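Breakfast Morning Returns to the Vuvell Community Kitchen

The toast is back! After a long winter break, the Vuvell Community Kitchen opened its doors again on 6 February 2000 for the first breakfast morning of the year, and the turnout was wonderful. The kitchen served 119 people before the bread ran out, and even then folks stayed on for coffee and a good long chat.

Thilini Rathnayake was up before dawn slicing loaves from the Pekora bakery, which has switched to a slower dough this season. The crust is darker and the crumb holds butter beautifully – try it with the plum jam if there's any left next time. Eggs were on the menu too, cooked to order by Otakar Kubíček and his daughter.
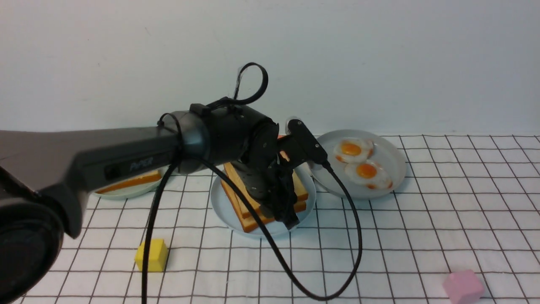
Two slices of golden-brown toast, stacked on a light gray-blue plate.

The morning also raised money for a new stove. Donations came to $2785, with a jar by the door bringing in a good share of it. The old stove has two burners that won't light, so this will make a big difference when the line gets long.

"I had three helpings and I'd have had a fourth," said Ovidiu Nedelcu, who rode over on his bike with his two boys.

Breakfast mornings will run twice a month through spring. There are 18 spots open for helpers – early risers are especially welcome! Sign up on the sheet next to the coat rack or speak to Bohumila Čierny at the kitchen.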